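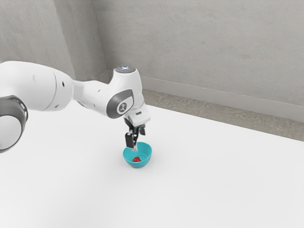 The strawberry test in our computer model. The gripper has to reach into the bowl.

Building a robot arm in a shared workshop

The Arnamthorpe workshop is a big shed where neighbours share tools. One group there is building a robot arm named Picard. Its job is to pick up small, soft things, such as a strawberry, and put them down without squashing them.

The group began in January with a computer model. A model like this is called a simulation. It works a bit like a video game, with a pretend table, a pretend bowl and a pretend arm. If the arm bumps the bowl in a simulation, you press reset and try again. If a real arm bumps a real bowl, someone has to get the broom.

Ebbe Brekke writes the instructions for the arm. Each instruction is a small step:

Move over the bowl.
Open the fingers.
Go down slowly.
Close the fingers, but not too hard.
Lift.

The colour of things helps too. Red fruit is easy to tell apart from a teal bowl, so the program can look for red first.

The group has run 1,353 practice tries on the computer so far. They want to reach 2,000 before they bolt the real arm to the workbench. The real parts - motors, wires and a metal base - are still in boxes on the shelf marked Gotine. 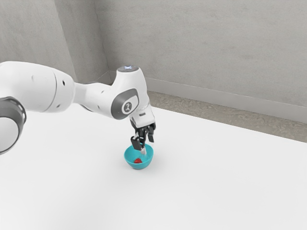 Why does the arm have to go down slowly?

A fast arm is hard to stop. If it is even a little bit off to one side, it can hit the rim and tip the bowl over. Going slowly gives the program time to check where the fingers are and fix a small mistake.

You can try this at home with kitchen tongs and a grape. Put the grape in a bowl and lift it out quickly, then slowly. Ask a grown-up for the tongs first.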